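Moss that naps through a drought wakes up faster the second time

I've had a soft spot for moss ever since I let a clump of it dry to a crisp on my windowsill and then watched it go green again after one good soak. So I was pretty excited when a new study from the plant lab at Maltlow landed in my inbox this March!

The team there collected 600 little cushions of moss from old stone walls near Mivstead and dried them out for 13 days. Then they added water and waited. Most of the cushions were back to making sugar from sunlight within a few hours, and that part was no big surprise (moss is famous for it). The fun bit came when they dried the same clumps a second time. Those plants got going again in 96 minutes on average, much quicker than before.

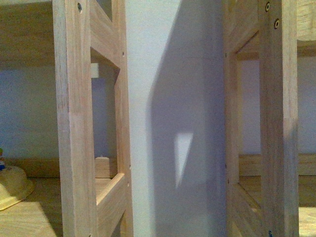 Pale, unfinished timber, with the grain showing on the front post.

The researchers think the moss keeps a sort of repair kit on hand after its first dry spell – bits of genetic instructions tucked away in the cells, ready to use. They call it the Workneh response, after the project that paid for the work. I love that a plant with no roots to speak of can hang on to something like that.

How long the effect lasts is still an open question. A follow-up with 1000 cushions is being set up at the Sostberg field station, where the plants will sit outdoors and take whatever weather comes. Results from that one are due next spring, and I'll be checking on my windowsill clump in the meantime.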